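4. Where the rent money sat

I'll start this section with the part I got wrong. When Zuzana Danko and I wrote our proposal, I assumed the rural counties were slow to spend their rental aid because fewer people out there needed it. Fewer renters, fewer late notices, money left over (it sounded so sensible at the time!). Then we opened the Drarndale files and I had to throw out two pages of my own draft.
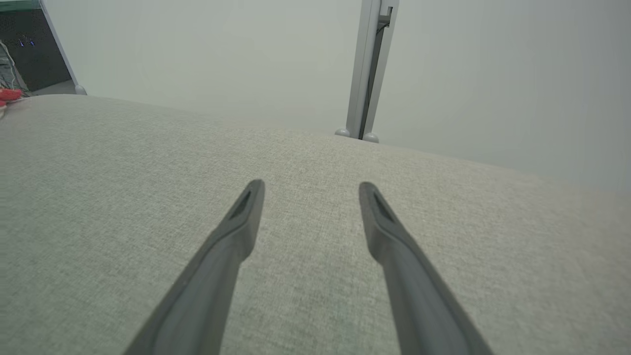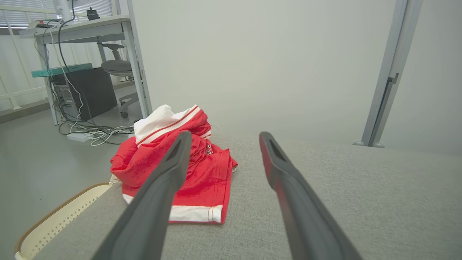
Figure 3. Light gray upholstery, two views.

Did the counties with money left over have fewer renters in trouble?

Mostly they had just as many for their size, and the applications were sitting in a queue. We coded 2826 applications from the Drarndale region, and the share of households behind on rent was close to the same in the small towns as in the city. What changed was how long a file waited before anyone opened it. In the city office the typical file was picked up in 10 days. In the outlying offices it took 67.

I want to stay on that gap for a bit, and it's where my reading and Zuzana's part ways. She puts most of it down to staffing. The outlying offices shared caseworkers, and a caseworker who is in one town in the morning and another after lunch loses a lot of hours to the road. I think that's true, but I keep coming back to the form itself. The landlord had to sign page four, and in the small towns the landlord was very often one person with a few units, no email on file and no great wish to send tax papers to a state office. We found 114 files where everything was complete except that one signature. Some of those tenants had moved by the time it came in.

We also looked at what happened when the state set its spending deadline. The rule said that an office below the mark would have its unspent share moved to offices that were above it. On paper that's fair enough, money goes where it's being used. But the mark counted dollars paid out and took no notice of dollars already promised to somebody in the queue, so an office with a drawer full of nearly finished files looked exactly like an office with no demand at all. I went through the October transfer notices twice to make sure I wasn't misreading them, and I wasn't.

The software deserves a mention too. Offices on the Estach intake system could flag a file as "pending landlord," and those on the older Zarnis system couldn't, so for the Zarnis offices we had to read the caseworker notes by hand (my eyes have still not forgiven me). That means our counts for those offices are probably a little low. Section 5 goes into what a different mark might have done, with promised dollars counted at half their value.

Posted September 22, 2023

18 shares | 3 comments

Comments

Ikhsan Khoo: Nice to see page four get some attention. Did you check whether the landlords who never signed were the same ones across several files?

renter_in_the_hills: I waited most of a summer on mine. Thank you for writing it in normal words.

M. Šimko: Would like to see the half-value weighting defended a bit more in section 5, it feels picked out of the air.

Related

Section 3: How we coded the files
Section 5: A different mark for spending
Shared caseworkers and travel time in small offices
Small landlords and the paperwork problem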